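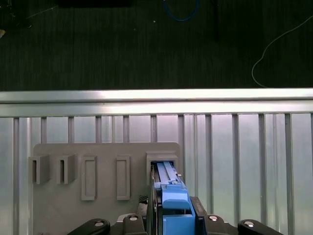
Pourquoi le tiroir coince-t-il à l'insertion alors que le bras le ressort sans difficulté ?

Parce qu'à la sortie la pince tire dans l'axe du logement et que tout s'aligne en force, alors qu'à l'entrée le moindre angle du poignet met le tiroir en travers. Il faut un chanfrein à l'entrée ou du mou dans le poignet, de préférence les deux.

Listes > atelier-robots > Banc Esura > Re: le tiroir, encore le tiroir

2024-04-24, par Hauwa Akpan

Bonsoir à tous,

J'ai mis la question et la réponse en tête, pour ceux qui lisent la liste sur leur téléphone entre deux stations de tram. Pour les autres, la version longue.

Sebastian Dobre a écrit :
> J'ai réimprimé la platine grise dimanche, avec 2 dixièmes de jeu
> en plus dans le grand logement. À la main le tiroir bleu rentre
> tout seul. Avec le bras, une fois sur deux, il se met de biais et
> la pince continue à pousser avec une conviction admirable.
> Je soupçonne la caméra du poignet. Joonas soupçonne mon
> imprimante. Quelqu'un veut soupçonner autre chose ?

Volontiers. Je soupçonne la prise. Le doigt droit serre la partie large, côté poignée, le gauche longe le tiroir, et laissent toute la longueur des glissières devant. Un degré d'erreur au poignet et le bout du tiroir va visiter la paroi. Rajouter du jeu ne fera que déplacer le problème au fond du logement, où on ne voit plus rien.

J'ai passé la soirée dessus. Quinze essais avec l'approche d'origine, puis la même chose en m'arrêtant dès que le bout est engagé : on ouvre les doigts d'un cheveu, on laisse le tiroir se recentrer, on resserre, on pousse. C'est lent, c'est laid, et ça passe nettement mieux. Salamatu trouve que le bras a l'air d'hésiter devant une porte de toilettes occupées. Je garde.

Pour le serrage, je suis descendue à 50 % du courant. Le tiroir ne glisse pas entre les doigts, et la platine a cessé de grincer. Le fichier de réglages est dans le dossier Esura, sous le nom « tiroir_poli ». Ne touchez pas à « tiroir_final », qui date d'octobre et n'a jamais rien terminé.

Reste à faire :
- un chanfrein de 2 mm à l'entrée du grand logement (Sebastian, puisque tu aimes réimprimer) ;
- revoir le point d'approche une fois la nouvelle platine montée ;
- les supports en U à gauche. Asabe voudrait qu'on s'en occupe tout de suite, je propose qu'on réussisse d'abord un tiroir.

Joonas, si tu passes à l'atelier avant moi, laisse le bras sous tension, la remise à zéro me prend plus de temps que le dîner.

Hauwa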